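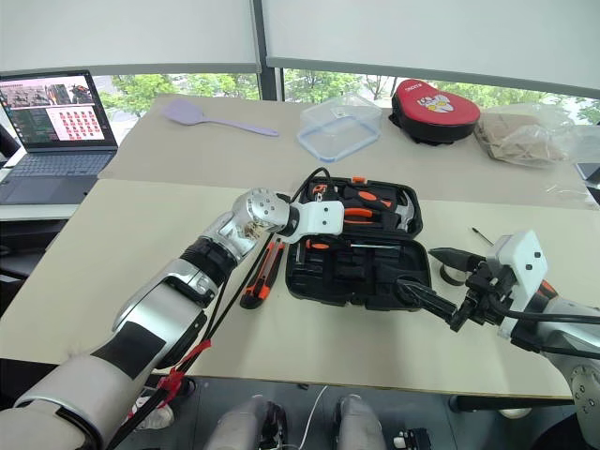 4.2 Do visitors want everything on one page?

Claims that a flat home page helps people find things faster are common, and the evidence for them is thin. Pathirana compares such a page to an open toolbox. The black one in Figure 3 lies spread flat on the table, one half to each side of its hinge, and the comparison is easy to like. It tells us little about visitors who don't know what they came for. Of the 3801 visits we logged on the Takley site, 2701 ended without a single click on the home page menu, flat or otherwise.

This site uses cookies to improve your reading experience. Accept all | Manage settings

Karunaratne's reply was that these people had already found their answer.

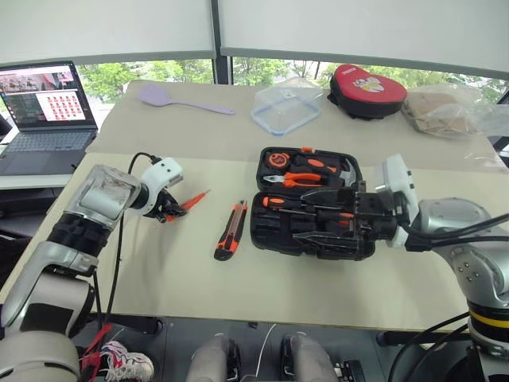 We doubt it. A visit with no click may mean a satisfied reader, a bored one or a wrong turning from a search page, and the logs can't tell them apart. The Bretell survey asked visitors directly, but only after they had reached the contact form, so anyone who gave up earlier was left out. Until those people are asked too, we would treat its high scores for "ease of use" with caution.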